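Chapter 6
Cloth in the Home

Every household uses cloth, and most of it wears out through washing. This chapter looks at how fabrics are made and cared for.

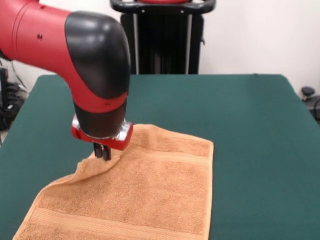 6.1 Loops and pile

Terry cloth is woven with an extra set of warp threads, left slack to form loops. The loops hold water.

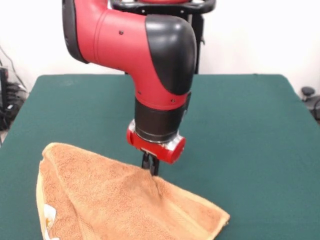 Figure 6.1 An orange terry-cloth towel, crumpled.

A looped fabric takes longer to dry than a flat one - allow for this when planning a wash. 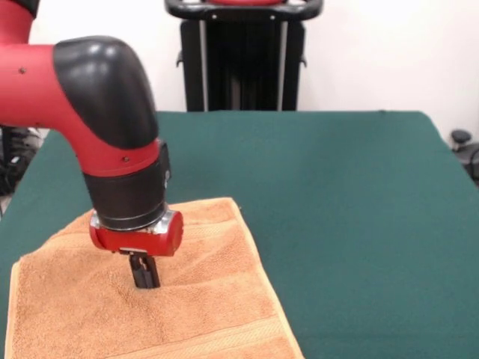 Figure 6.2 Soft creases in the pile.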